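Beltora is a self-help book on patience and daily habit, first published by Prestetora. It runs to 314 pages in 13 chapters, each built on a single household routine.

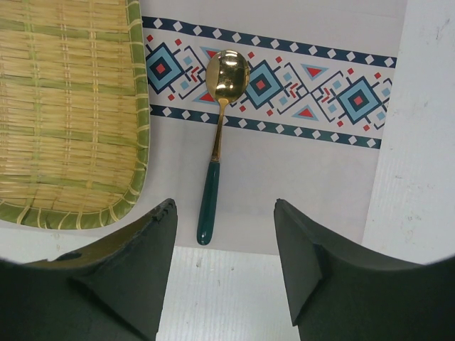
Woven bamboo tray beside a patterned placemat

The book grew out of a newsletter with roughly 700 subscribers. Reviewers praised its plain style – several found the middle chapters repetitive.

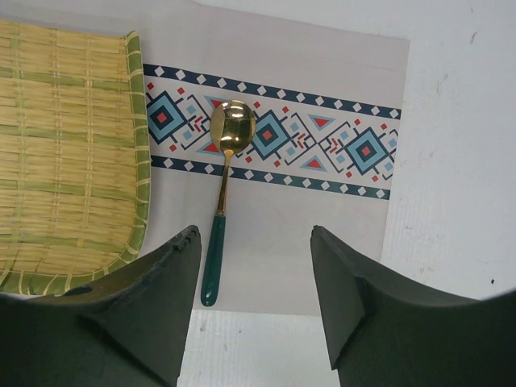

By the Ivora Books Desk

A revised edition added a reading guide and a longer index. The sequel, Živković, appeared in January and deals with grief.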